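Kitchen cell at Jerbridge: setting up the arm

Posted 1/3/18

We keep two versions of our kitchen cell at Jerbridge, a real one and a simulated one, and the simulated one is the only one that stays where you left it. Most of the setting up gets done there first. The model runs in Rukoline, the controller is a Kivano, and the pair of them are on speaking terms on good days.

The job this time was to move the base. The old mounting point left the arm stretching for anything near the back wall, with the elbow joint grumbling about its limits, so we gave it a proper pedestal and started again with the reach tests. The first run of 406 poses found 69 it couldn't get to. Most of those were inside the wall, and I can't really hold that against it. 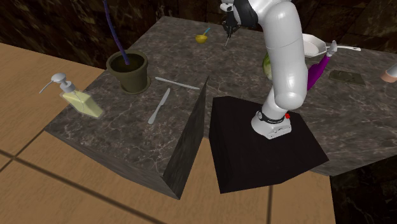
The arm on its black pedestal, gripper pointing down just behind the yellow measuring cup. The washing-up fairy has not been.

Worktop height caught us out, as it always does. The marble in the model was 3 mm lower than the figure in the controller, and the fingers went through it on every low pick with great confidence. Marble in a simulator doesn't complain. We corrected the table plane, put the tool offset back to zero and taught it again from the gripper tip – the old value had been copied from the Lodhi cell, which has longer fingers and a different temper.

After that came the dull part, a soak run of 3000 cycles with the joint limits logged. The wrist needed its speed turned down on the way back from the pan side. Everything else was left alone, which in this trade counts as maintenance.

Settings are saved under "pedestal_final". There is also a "pedestal_final_2", and that's the one to load. More from the Lodhi cell in August, if the new fingers turn up.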